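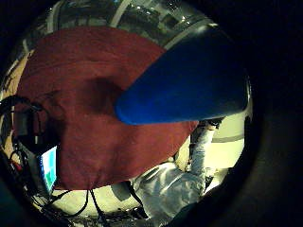 ## Dryer stops mid-cycle, error E30 – towels and heavy loads

**Status:** Resolved, monitoring
**Site:** Brultville laundry, back row
**Unit:** Odeck vented dryer, second from the wall
**Priority:** Normal

### Reported problem

Dryer runs for part of the cycle, then stops and shows E30. Drum light stays on. Pressing Start does nothing until the unit is switched off at the wall and left for a while. Happens on Heavy and Towels. Has not happened on Delicates. First reported in February by the morning shift, who had been restarting it for a while before logging it.

### Log

**Entry 1**
Odeck manual lists E30 as "airflow or temperature fault", which covers most of the machine. Cleaned the lint filter and ran an empty Heavy cycle. Finished with no error. Closed the ticket.

**Entry 2**
Reopened. Same error the next morning with a load of dark red cloths and bath towels. Filter was clean this time. Back of the cabinet was very warm. Load was still damp in the middle and dry on the outside.

Asked the shift to keep loads to half a drum until further notice.

**Entry 3**
Half loads made it to the end twice and failed once. Overloading ruled out as the only cause.

Pulled the unit forward and took off the vent hose. Some lint at the wall end but not enough to block it. The hose had been squashed flat where it passes behind the bench leg. Replaced the hose and cut it shorter so it runs straight to the wall. Checked the outside flap – opens freely.

**Entry 4**
Better. Full Heavy load finished in normal time. Towels cycle stopped with E30 near the end.

Swapped loads with the Brinkmann next to it. The Brinkmann dried the same towels with no trouble, and the Odeck failed on a load of sheets. Fault stays with the machine.

**Entry 5**
Unit off at the wall, rear panel off. Tested the exhaust thermistor with the meter. The service sheet gives 1,000 ohms at the reference temperature. Reading was close to 2,000 and jumped when the connector was moved. Took the connector apart and found one pin discoloured. Cleaned it, pushed it back together, reading settled a bit but still drifted.

Ordered a thermistor and a new connector through Eda. They only had the kit with both thermistors in it, so that is what was ordered.

Unit tagged out of service.

**Entry 6**
Kit arrived. The connector in the kit has a grey housing and the old one is white. Fits the same. Replaced both thermistors and the exhaust connector. New exhaust sensor reads 1,000 and holds steady when the wires are wiggled.

Vacuumed the base while the panel was off. Found two buttons, a hair tie and a fair amount of lint near the blower. Blower wheel turns by hand without rubbing.

**Entry 7**
Tests after refit:

- Heavy, full load of towels: finished, no error
- Towels, mixed colours: finished, no error
- Timed 30 minutes, empty: finished, no error
- Heavy again straight after, drum still hot: finished, no error

Tag removed. Half-load limit lifted.

### Cause

Bad connection at the exhaust thermistor, made worse by the flattened hose. The board was seeing a wrong temperature and shutting the heater down. The longer cycles gave it more time to go wrong.

### Follow-up

- Leave a hand's width behind the unit when the bench goes back – the new hose has less slack than the old one.
- If E30 comes back, write down the cycle and how far in it was before switching off at the wall. Turning the power off clears the code.
- Spare intake thermistor from the old kit is in the parts drawer, labelled. It tested fine.
- Same hose routing on the Brinkmann. Not flattened yet, but still needs moving. Separate ticket to be opened.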